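Donut-packing robot gets the order right 161 times out of 241

I've been pestering the Falness robotics group for a visit ever since I heard they were using donuts as test objects, and this month they finally let me in. (Yes, I ate one. No, it wasn't from the test table.) The news is that they have a result to share, and it's a pretty good one! Their new training method, called Uvari, had a two-armed robot fill 241 snack orders, and 161 of them came out with every item in the right place. The method they were using before managed 100 on the same list.

An order is a drink and something sweet, moved from the trays to wherever the customer's stuff is supposed to go. It sounds like nothing. Then you watch a pair of bright green finger pads closing in on a ring of icing and you start holding your breath.
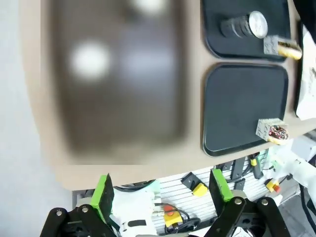

What's new about it

Most robots like this one learn by copying. A person shows the job over and over, the robot records what its cameras see and how its arms move, and a model is trained on the lot. Uvari does that too, but it adds a second kind of lesson. During training, a person steps in and changes the table while the order is still open. A donut gets swapped to another tray, a can slides over, a paper holder ends up somewhere silly. The robot has to look again and carry on from wherever things are now.

Ekaette Adeyemi, who leads the project, told me the old version was fine as long as the table behaved. "It would plan for the donut it saw at the start," she said, "and then go and pinch the air where that donut used to be." I have done the same thing reaching for my coffee, so I have some sympathy.

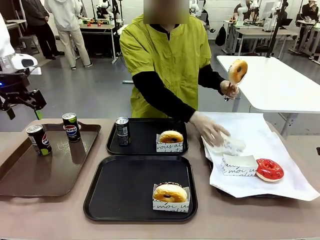 The other half of the method is about when to look. The cameras run all the time, but the older model leaned on the view from beside the table and didn't pay much attention to the wrist cameras until the gripper was nearly touching something. Uvari is trained to compare the views all the way in. If the wrist camera and the side camera disagree about where an item is, the arm slows down and takes another look before it commits. That makes it slower, and Ekaette didn't try to hide that. On my visit I watched it hover over a tray for long enough that I wanted to cheer it on.

What still goes wrong

Well, 80 orders failed, so plenty! Ksawery Gajewski, the engineer who sorted through the misses, said paper is the big one. Thin paper folds, sticks to the donut and changes shape with every touch, and the model has a hard time telling where the edge of a holder is once it gets crumpled. Cans are much easier. Glazed donuts are hard to hold without leaving dents (a dented donut still counted as a pass, which I think is generous, but I don't make the rules).

The score also comes from one kind of table and one kind of menu. The group hasn't tried it with hot food or open cups, and Ksawery was in no hurry to be standing next to it when they do.

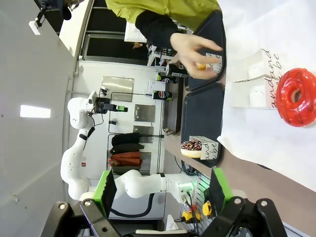
Wrist camera view with a red glazed donut on white paper, and trays and drink cans on the same table.

Up next is a repeat of the whole list at Plondmont, the group's partner lab, where the lighting is different and the staff have never worked with Uvari. They'll start in December with the same 241 orders. There's also a smaller side project, Cantero, which will try the method with 2 robots sharing one table. I've already asked if I can come back for that one, and Ekaette said yes, as long as I bring my own snacks.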